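**Progress report: Flumness Community Workroom, storage and sorting**

Tuesday, November 26, 2019

To: Zorica Golob, Prudard small grants
From: Vesela Živković, workroom coordinator

This report covers the second stretch of the storage grant, from the start of the fall sessions through last week. It follows the headings in your template, except that I have put spending after the work itself.

## Where we stand

The grant was to get the small supplies in the workroom out of shoeboxes and shopping bags and into drawers that people can find things in. By small supplies I mean thread, needles, buttons, zippers, snaps, elastic, chalk, pins, pen refills, glue sticks and the like. Fabric and yarn are on the shelves along the back wall and were never part of this.

We planned to buy 24 two-drawer desktop units. All of them have been delivered. The sewing side of the room is fully set up and in use. The paper and craft side is still being sorted, and the repair bench has not been started. I had hoped to be on the repair bench by now, so we are behind the schedule I sent you in the summer.

The delay has two causes. The first delivery from Castar was short, and the missing units came three weeks later. The second cause is that sorting buttons takes much longer than I allowed for. We gave it one afternoon in the plan and it took most of a month of Thursday sessions.

## The drawer units

We went with the compact plastic unit from the Castar catalog, the one with smoky see-through drawers and a white top. In the application I had asked for a cardboard version, which was cheaper. You agreed to the change by email in September, and I am noting it again so that it appears in a report.

The reasons for the change still seem right to me. The drawers let enough light through that you can tell whether one is full or empty without opening it. The top is a shallow tray with a raised rim, and people have started using it for whatever they have out at the moment – a bobbin, a pair of small scissors, the pins from a hem. On the old shoeboxes these things slid off and ended up on the floor.

The upper drawer is the larger of the two. We use it for whatever the unit is mainly for, and the lower one for the related odds and ends. In the zipper unit, for example, the zippers go on top and the sliders and stops go below.

The upper drawer has a white handle with a dark recessed strip across the front, and we are using the strip for labels. We tried handwritten paper slips first, held in with clear tape. They curled. Light-colored printed tape holds better and is easier to read against the dark background. The printed labels are done for the sewing side only.

A few notes from daily use:

- The drawers can be pulled a long way out. With both open, the unit needs a good deal of clear table in front of it, so we have moved the units toward the back of the tables.
- The clear parts show fine scratches after a short time. This is a matter of looks and has not affected how they work.
- White handles pick up smudges from pencil and chalk. A damp cloth takes off most of it.
- Pins should not be put in loose. They catch along the ribs on the floor of the drawer and are hard to pick out. We now keep them in small tins inside the drawer.

Two units arrived with cracked lower drawers. Castar replaced both at no charge, and the cracked ones went back with the driver.

## Sorting

The sorting has been done at the Thursday sessions, with the tables pushed together and everything tipped out onto old sheets. Attendance was steady. Most people who came were already users of the workroom, and a few were new and have since signed up for the mending class.

We settled on sorting by what a person would come in looking for. That means black thread has its own drawer and the unusual colors share one, and plain shirt buttons are separate from coat buttons but not divided any further by size. An earlier attempt to sort buttons by size and number of holes was dropped after two sessions. It was slow and people kept putting them back wrong.

A large amount of material was not worth keeping. Perished elastic, rusted needles and dried-out glue were thrown away. Good items that we had too much of, mainly zippers and bias tape, were boxed up and given to the Delić Street after-school program, which was glad to have them. If you need something in writing from them I can ask.

On the paper side, the pens and markers have been tested and the dead ones removed. What is left is the stamps, the punches and several bags of mixed ribbon. I expect that to take 5 more sessions, possibly fewer if the ribbon goes quickly.

## Spending

The drawer units came in under the quoted price because Castar took off the second delivery fee after the short shipment. We spent some 108 dollars on smaller items: label tape, the pin tins, non-slip matting to go under the units, and cleaning cloths. Receipts for everything are in the envelope that goes with the paper copy of this report.

The matting was not in the budget. Without it the units slid backward on the smooth tabletops whenever someone pushed a drawer in firmly. I paid for it from the "sundries" line, and the line still has money in it.

The amount set aside for a lockable cabinet has not been touched. I would like to hold it until the repair bench is sorted, when we will know how many sharp tools need to be locked away. Please let me know if it has to be spent inside the calendar year, as in that case I would order the cabinet in December.

## Problems and changes

Things do get put back in the wrong drawers, mostly at the end of the evening classes when everyone is leaving at once. We have moved tidying up to ten minutes before the end and this has helped. I go through the sewing units on Monday mornings and it now takes me less than half an hour.

The lower drawers are harder to label than the upper ones. For now there is a strip of masking tape on the front of each, and it looks poor next to the printed labels. I am waiting for a sample of clear adhesive pockets before deciding.

One request from the evening class was for a unit beside each sewing machine with the basics in it: a few needles, a seam ripper, chalk, a spare bobbin. I think this is a good idea and can be done with the units we have, if the repair bench takes fewer than planned.

## Next steps

1. Finish the stamps, punches and ribbon.
2. Print labels for the paper and craft side and replace the masking tape on the lower drawers.
3. Empty the repair bench and sort it, starting with screws and small fittings.
4. Decide on the lockable cabinet.
5. Write a one-page guide to where things are, to hang by the door.

You asked on the phone what would be most useful from Prudard at this stage. A yes or no on carrying over the cabinet money would let me plan the repair bench properly. A visit would also be welcome. Thursday afternoons are the best time, as the sorting group is in and the units are in use.

Vesela Živković
Flumness Community Workroom

Attachment

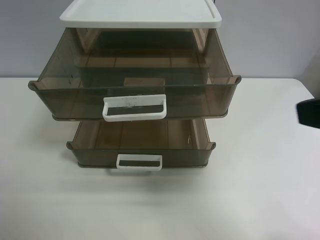
Two-drawer desktop unit with both drawers pulled out.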